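Subject: Re: [equip-plan] Humanoid line in the fall budget, hands and spares
Date: March 18, 2019

On the equip-plan list, the Dedilix site wrote:

> We have the Prarex quote for the second humanoid and are trying to close the
> request before the freeze. Two questions for the sites that already run one.
>
> First, is it worth ordering the five-finger hands, or do the plain grippers
> cover household work? The price gap is large enough that we will be asked.
>
> Second, what did you leave out of your first request that you had to go back
> for? We would like to file once.

Answers in the order asked.

**Hands.** It depends on the task list. For boxes, bottles and drawer pulls, buy the grippers and put the difference into spares. For bedding and clothing we would not go back to grippers. Sheet edges and folded cloth were the reason we ordered fingers in the first place, and they are still most of what our unit is scheduled for.

If you do order hands, read the quote line by line. On ours the wrist cable sets and straps were priced apart from the hands, under "accessories," and our purchasing office struck that heading as optional. It is not optional. Ask Prarex to fold it into the hand line so nobody downstream can separate them.

**What we left out.** In order of how much trouble it caused:

- Spare finger assemblies. We asked for none and waited for the next order window. Ask for 2 sets per robot.
- Fingertip caps. Sold in packs of 500, which looks absurd on a request form. They are cheap, and the form reviewer can be told so.
- Operator hours. We budgeted one person per session. Plan on a second during setup and for any work where someone has to guide the arm by hand. We now carry 373 hours for the year under labor, separate from maintenance.
- Room fit-out. A bed, linens and a hard floor cost little next to the robot, but they come from a different account at our site and need their own approval.

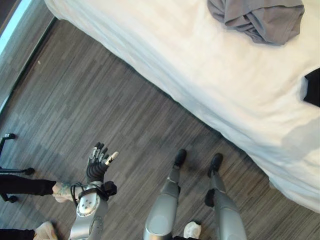

Floor space deserves its own line too. Our first plan gave the robot a path beside the bed and nothing for the people working with it. Clistinell drew the room again with clearance on the long side for the robot, an operator and a stand, and that drawing is the one we attach to requests now. I can send it off list.

On service, the Lam contract covers legs and torso but treats hands as consumables — check the exclusions page before you assume otherwise. We took the 5 year term. With hands excluded I would price the shorter term as well and compare.

One point on timing. Anything filed after the freeze moves to the September round, and the Prarex quote will have expired by then. If the hands are still under discussion, file the robot with hands and amend down. Our finance group accepts a reduction by email but wants a new request for any increase. Yours may differ.

— Clistinell site, equipment planning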